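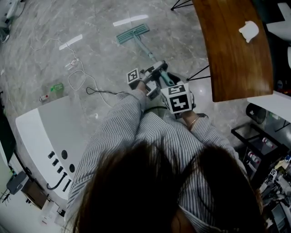

*Mopping the grey marble. Flat mop with the teal handle, small bits still on the floor to the left.*

# Floor day at the Holroyd workroom

Tuesday 4th August

The ground floor at Holroyd is polished grey marble all the way through, and it shows every mark. We do the full floor four times a year. The next one after this will be in December, before the building shuts.

The page is for anyone on the Kimden or Fandamby sites who has the same stone and wants to know how we look after it.

## Notes on the floor

**The mop.** A flat head covers more marble than a string mop and gets in close to the strips of white tape. The handle and head are both teal, which makes it easy to tell from the ones used in the kitchen and toilets. Those stay in their own cupboard.

**The water.** One bucket of warm water with a capful of Flelonex stone cleaner. No vinegar and no bathroom spray, as both will dull marble. Change the water after every 6 square metres or so near the street door, less often at the back.

**The tape.** Leave it down. Go up to the edge, lift the mop and carry on from the other side. If a strip has started to curl, press it flat by hand first.

**Cables.** The long white one ends up in loops on the left of the room more often than not. Wind it up and hang it before mopping that half. The same goes for anything small, such as caps and bits of plastic. They go in the tray on the windowsill and get sorted later.

**Drying.** Windows open, door shut, and keep off it for 31 minutes. That was the time on the clock in December, with the heating on. Summer is quicker.

**Cost.** A bottle of the cleaner is 300 ml and does the whole ground floor with a little left over. Spare mop heads are on the top shelf, next to the dustpans.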